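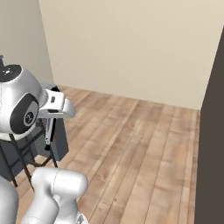

Posted by: cell safety coordinator, Zimmont
To: Guvescombe list, working rules for arms near furniture

Hello all,

I answer to the message from December, which I quote in part:

> In the Plorkex draft, rule 9 says that the gripper must stay 11 cm
> from any object that is not the target. Is this measured from the
> hand body or from the tip of the finger? At Bustos we always took
> the hand body. Also, do we need to check the rule in simulation
> before each new room, or only one time?

For the first question, we measure from the lowest point of the finger. In our simulated room the finger hangs down from the white hand, and the gray stool stands below and behind it. If you measure from the hand body, you get a nice number, but the dark tip is the part that will touch the seat first. I propose to write "from the tip of the finger, in its present pose" in the text of rule 9.

Please also think about the legs of the stool. They are thin and they go outward at an angle, so a simple box around the seat does not cover them. We had 43 test runs where the box was drawn from the seat only, and in 2 of them the arm link came too near to a leg. The checker reported no problem. I would like a sentence that says the collision shape must include the legs down to the floor.

For the second question, my opinion is that each new room needs its own check, also when only a wall or a tall panel has moved. It takes us 9 minutes, and this is not much.

One thing I am not sure about: does the distance apply between two segments of the arm, or is this in another rule? I could not find it in the draft.

With best regards from Zimmont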